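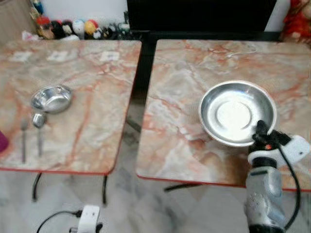 Bowl, spoon and fork on a marble-patterned table

Preparing a Pre-Recorded Program for Mander Community Radio

Presenters who cannot attend the studio for a live slot may supply a pre-recorded program. This page sets out how to record, label and deliver a file so that it can be placed in the schedule. It applies to music and speech programs of any length. News bulletins are covered by separate guidance.

Before you record

Confirm your slot with the scheduling desk and ask for the exact running time. An hour-long slot does not contain an hour of program – the news, the station announcements and any sponsor messages are taken out first. Your confirmation will show the running time in minutes and seconds, together with the program number. Please keep the number, as it is needed at every later stage.

Recording at home

Choose a small room with soft furnishings. Turn off fans, and put telephones on silent. Place the microphone slightly to one side of your mouth, a hand's width away, and record a short test. Listen to the test on headphones before going further.

Record speech links as separate takes. Leave 2 seconds of silence at the start and end of each one. If you make a mistake, pause and repeat the whole sentence; a repeated half sentence is difficult to edit cleanly.

Avoid mentioning the time of day, the weather or the next program. Schedules change, and a repeat may go out in the evening when the first broadcast was at 7 a.m.

Assembling the program

1. Open a new project in Kasport and select the station template.
2. Import your links and music in running order.
3. Bring the links up to match the music by ear, then check the level meter. Peaks should stay out of the red.
4. Trim or extend the final track so that the program ends within 20 seconds of the running time you were given.
5. Export the program as a single stereo WAV file.
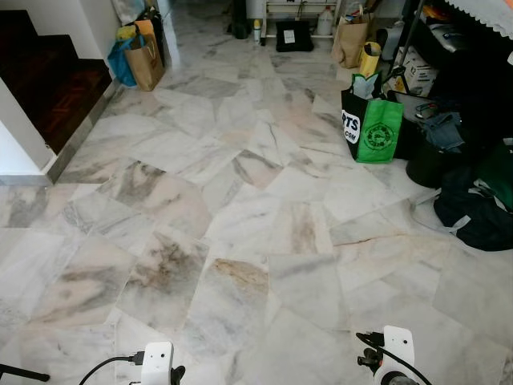 One presenter wrote to ask whether an MP3 would do when a home connection is slow. The desk can accept an MP3 at the highest quality setting, provided the presenter asks before the deadline.

Labeling and delivery

Name the file with the program number, the short title and the month of broadcast, for example 587_EveningFolk_January. Do not use spaces. Upload the file to the Drosta folder shown in your confirmation, and add the music log to the same folder. The log must list the title, artist and duration of every track, including tracks played under speech.

Files are kept for 31 days after broadcast and then deleted. Presenters should hold their own copy.

Last updated: January
Contact the scheduling desk | © Mander Community Radio | Back to top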